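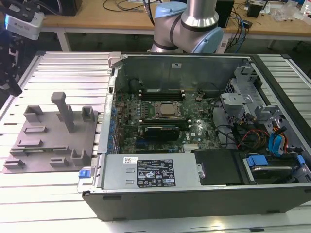
Tower on the slatted bench, side panel off, PSU along the bottom.

List: skodwood-refurb
Subject: Re: PSU swap order on the side-opening towers
Time: Thursday, 18:02

On Thursday the Dullden bench wrote:

> We have 18 of these to get through and would like one agreed order
> for the power supply swap. At the moment one bench pulls the
> graphics card first and the other leaves it in. Also, should the
> drive come out before the supply, or does it matter? The Flarkorow
> sheet only says "remove PSU using tab" and stops there.

It matters a little. The order below is what I use. 

Lay the case on its side with the opening up. AC cord out, then hold the power button for a few seconds before touching anything inside. Strap on.

The supply is the long silver box across the bottom of the case, with the black regulatory label. The release is the bright blue tab at the far end of it, past the edge of the case. Do not start with the tab. Disconnect everything first:

> should the drive come out before the supply

Unplug it, leave it in the bay. The bay is in the corner and has blue handles on the drive, so it is quick to remove if you need the room, but I have not needed to. Detach the power connector and then the SATA cables. Pull on the connector body. The blue cables curve down toward the bay and a couple of units came back from Đồng with the plug shell cracked from being pulled by the cable.

> one bench pulls the graphics card first

Pull it. The card lies over the board on the supply side and the clearance for fingers is poor with it fitted. Open the blue latch for its slot, support the card along its length and lift straight. Put it in a bag. If the card stays in and you drop a connector on the shroud you get a scratch, and then it has to be graded down.

After that:

Board power connectors off, latch pressed fully before pulling.
Red, yellow and black bundle folded back out of the case.
Fixing screws out, into the tray.
Blue tab, then slide the supply out. If it binds, check for a cable still caught under the drive cage bracket before adding force.

Refitting is the reverse, except that I route the bundle before seating the supply. The folded tabs on the bracket have sharp edges, so keep the wires off them.

Two other points while the case is open.

Coin cell. It sits to the side of the memory slots and is easy to reach at this stage. Measure it and replace anything under 2.9 V. Doing it later means opening the case again.

Labels. Do not stick the Skodwood asset label over the barcode sticker on the supply. Intake scans that one and I have had to peel 2 of them already this month. The asset label goes on the outside of the case.

On the bench itself: the aluminum slats are fine for supporting a case but screws go straight between the bars. Use the tray. The slats are also conductive, so nothing gets powered up with a bare board or loose supply resting on them. Mat first, then test.

Bench test is 60 minutes under load with the card refitted. Log the serial of the old supply and the new one on the same line of the sheet. The January sheet has them on separate tabs and I cannot match them up.

I will put this order into the Flarkorow sheet at revision 108 unless there are objections on the list. Corrections to the screw step especially welcome, I only have the one chassis variant to hand.

--
skodwood-refurb: bench procedures and parts
Reply to the list, trim your quotes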